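**June, bench notes, greens bags and the small bin**

Started 9:40. Kane had the table cleared before I got in. Plan was to get through the bagged greens and settle how we line the bin, which has been open since Noeline raised it.

Greens are from the Sonarville order, 5 bags, 400 g each by the invoice. I went by the invoice and did not reweigh. The small frilly leaves fill a bag out a lot, so it wants to roll when you set it down on its side. Coralie prefers them upright. I don't mind either way as long as the neck is folded under.

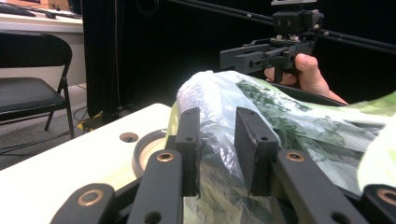
Bagged greens, leaves packed tight.

Notes on handling:

- Pick up by a pinch of loose film, not by the full part. Leaves bruise.
- Crinkled film throws a lot of glare under the overhead lights. Turn off the bank nearest the door.
- Keep bags off the bin side of the table.

Moved on to the bin after a break. It is the dark gray one with the round opening, narrower at the base. We have been arguing over whether to tuck the bag down inside or fold it over the rim. Isla wants it folded over all the way round. I think a loose front lip is fine for light trash.
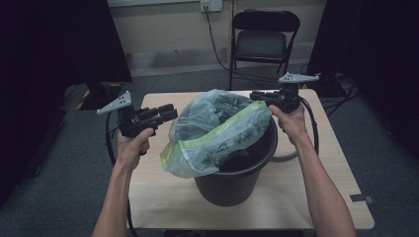
*Photo: Chiamaka Chukwu / Dogbe workshop*

The bag bunches above the rim if you stuff it in from one side. Better to open it fully first, get a hand's width of film over the far edge, then work toward yourself. Ribbing on the outside of the bin is faint and does not hold the film at all. Tried a rubber band last month and it rode up, so I am not going back to that.

Told Kane we would do 5 linings each way and write down which ones slip. Sheet is in the Jiniro folder, second tab.
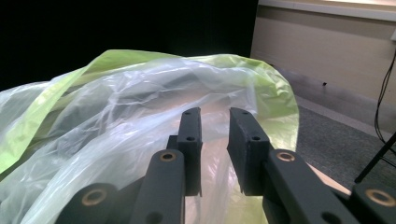
He wants to score a slip as any part of the lip dropping below the rim. I would only count it if the bag falls inside. Went with his version for now, easier to judge.

To do:

- Ask Sellton for the next size up in bags
- Greens back in the fridge before lunch
- Noeline to check the slip sheet

Stopped 12:15.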